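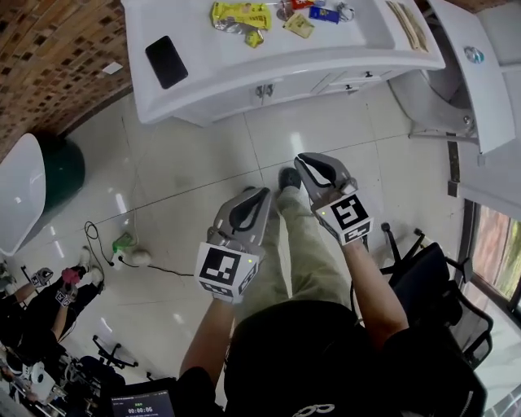 Figure 1. The desk before sorting, with small items spread over the top and the power strip on the floor.

Does a Tidy Desk Stay Tidy? A Small Test of the Rernov Sorting Method
Project report, 20 April 2026

1. Why we picked this

The Rernov method is one of three decluttering routines on our course reading list. It says that any work surface can be cleared in 6 minutes if every object is put into one of 2 groups: things that "live" on the surface and things that are "passing through." The handout claims the result lasts. We had doubts about that from the start, mostly because the handout gives no numbers and ends with a page on where to buy trays.

We wanted to see if the method does anything that plain old putting stuff away doesn't do.

2. The room

All the work was done in room 306 of the Bindanis building. It has a glossy white tiled floor that shows every crumb, a stretch of brown and tan brick-patterned tile on the wall, a white stool, and a white desk with drawers. The desk is shared, so it was a fair choice. A desk used by one careful person would have made any method look good.

3. What was on the desk

Figure 1 shows the kind of mix we were dealing with. A smartphone, keys on a metal ring, a blue tag, a yellow snack packet, a crinkled silver wrapper, a couple of smaller packets, and a flat stack of paper at the far right. None of it is big. If you pushed it all together it would cover a small corner of the desk, but spread out like that it makes most of the top useless for laying out a drawing.

4. Trying the method

The first problem came up right away. The two groups sound clear on paper, but very few real objects fit. Does a phone live on a desk? The Rernov handout would say it is passing through, and so are keys, so both should go. Go where, though? The owner is sitting right there and will want them again soon. We moved them into the top drawer and they came back out before the session was over.

Wrappers are easy. They are trash, and you don't need a method for trash. We think a good part of the "instant results" in the handout is just people throwing away wrappers.

Snack packets were the item we argued over most. We ended up giving food its own spot in the lower drawer, which breaks the rules of the method but worked better than anything else we tried.

Paper was the only thing that clearly lived on the desk, and we left the stack at the right-hand end.

5. The floor

The method does not mention floors at all. This seems like a big gap. In our room the black cable loops over the tiles to a white power strip, with a small adapter lying next to it, and to us that was a worse mess than the desktop. You can work around a snack packet. A cable you can catch a foot on.

We ran the cable along the wall and put the adapter in a drawer. It was not part of the 6 minutes, so anyone comparing our times with the handout should leave it out.

6. Results

The desktop itself was clear inside the time limit, so that claim holds up. The claim about lasting does not. By our next visit there was food on top again, and the keys and phones had never really left. The cable stayed where we put it - the one part of the job the method had nothing to say about.

We also borrowed a Celtard divider tray for the drawer. It helped a little with the tags and the adapter, and did nothing for anything else.

7. Limits

We had one desk and one room, and the people using it knew about the project. The Rallis routine, which is slower, was on our plan for November but we dropped it, so there is no comparison here. Other groups may get a better result with a desk that nobody eats at.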